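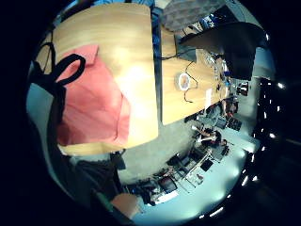

Thread about our folding demonstrations at Veddale. We teach the arm by hand: a person takes the gripper tool, does the fold with it, and the arm must later learn from that recording. Cloth is harder than I expected. A salmon-pink piece on a light wood table is easy for my eye, but where the table shines white beside it, our edge finder becomes very unsure.

**2/** We have now 1,117 demonstrations. I have looked at 600 of them one by one, with a lot of tea. The most common fault is speed. People fold as they do at home, quick and with a small flick at the end, and the arm cannot copy the flick.

**3/** So the rule from October is: close the gripper, wait one breath, then move. It feels silly for the first 80 folds. After that your hand does it alone.

**4/** Second fault: corners that go under. When a corner is tucked below the cloth, some people pull it out first and some fold over it. Both are fine for a person. For the training it is two different tasks with the same name, so please write in the notes which one you did.

**5/** We tried the remote control way also, with the Stedus handles. Ojārs Butkienė is much better at it than I am. For putting things in a box I would choose it again. For cloth I could not feel when I had two layers or one, and I lost the second layer very often.

**6/** Somebody from Trotlow asked if straps and cords should be removed before recording. We leave them in one part of the set. The arm will meet them anyway, and 96 demonstrations with a strap were enough to see that it tries to fold the strap too.

**7/** Next I want to try thicker cloth, towels first. If you record folding by hand and you have a good way to mark the moment of the grip, please write to me. At the moment I do it with the space key, and I am always a little late.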